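Markum Bin Handling Kit - Frequently Asked Questions
Urkovholm Automation Support
Last revised July 10, 2019

What does the kit include?
The Markum kit consists of the vision module, the Wanyama grasp planner and a license for one cell. The arm and the cell enclosure are ordered separately. Customers who already run a Ketgate controller can reuse it with firmware from April or later.

Which containers are supported at delivery?
Molded totes, cartons with fold-down flaps, and open-topped woven baskets. Wire baskets are in testing and should not be used in production.

Why are woven baskets handled as a separate class?
An open lattice wall returns depth readings from two surfaces: the strands and whatever lies behind them. With default tote settings, the planner may place the wall several millimeters too far out. The woven profile ignores the wall and fits the container to its rim. A thick rolled rim gives the most stable fit.

Can two baskets of different color and depth share one table?
Yes. Each basket is registered on its own, with its own depth and heading. A shallow tan-orange basket and a deeper, dark brown one can be processed in the same cycle, and they do not need to be parallel. Leave a strip of bare table between them wide enough for the planner to separate the two rims.
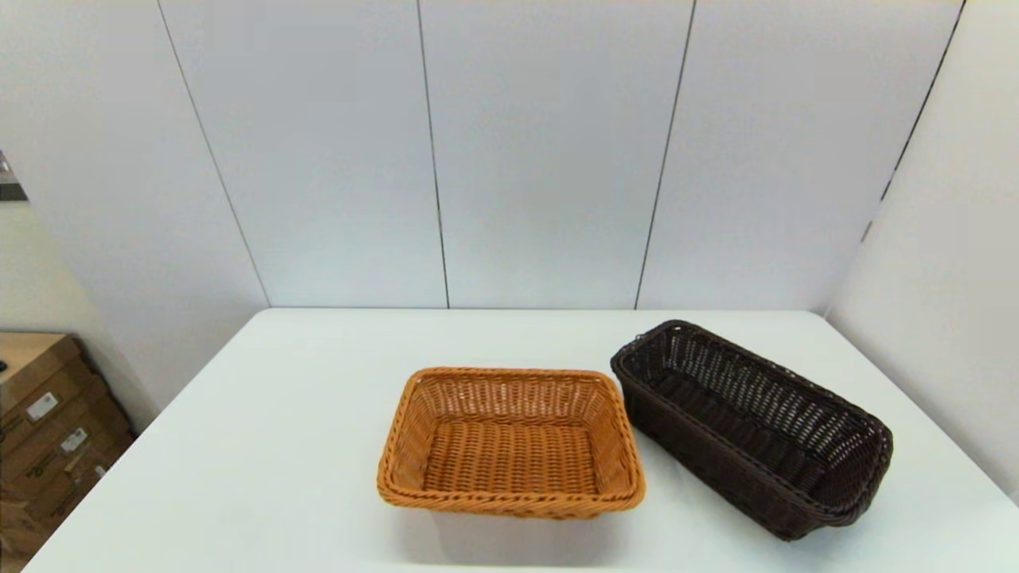
Does a dark basket need extra lighting?
Usually no. Very dark weave returns less signal, so the module takes a second, longer exposure when the first one falls below threshold. This adds 56 milliseconds per basket. Glossy strands can cause bright spots - if they do, diffuse the light before changing the exposure.

What table surface do you recommend?
Matte white, with no printed pattern. The rim outline is then easy to extract for both light and dark containers. Soft shadows under a basket are tolerated. 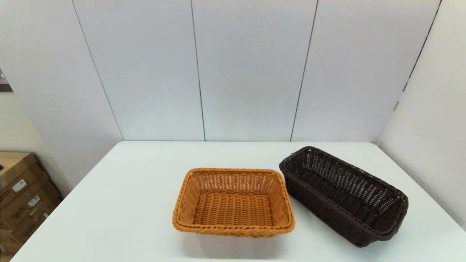
Tan-orange and dark brown baskets on a matte white table.

How long does it take to register a new basket?
The routine needs 4 views of the empty basket, turned between views. The profile is then saved under a name of your choice. One license stores up to 1,000 profiles.

What does error 469 mean?
The rim could not be closed into a full outline. Check for a basket overhanging the table, an object lying across the rim, or two baskets in contact. Clear the condition and rerun detection - a restart is not required.

Who do I contact about a container that is not listed?
Send the outer dimensions and a sample to Shabani Mohamedi in applications engineering at Urkovholm. Samples are returned on request.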